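Household Machines: The Question of the Bed

Readers of this journal have asked whether a machine can yet be trusted with the bedroom. The present answer is no, with reservations.

Floors are largely settled, and the packing line at Hendum now runs 11 hours a day with little attention. Cloth remains difficult. A carton keeps its shape when it is lifted - a blanket does not, and every fold presents the machine with a new object. A shaggy blanket over a checked quilt, with two pillows at the head, is ordinary work for a person and a serious undertaking for a pair of mechanical fingers.

I would not pay 2,000 dollars for a machine that needs 12 minutes to straighten one cover.
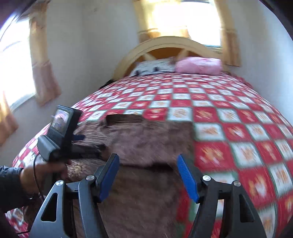 Grigore Ursu replied that he would gladly wait the 12 minutes, provided he could spend them at breakfast.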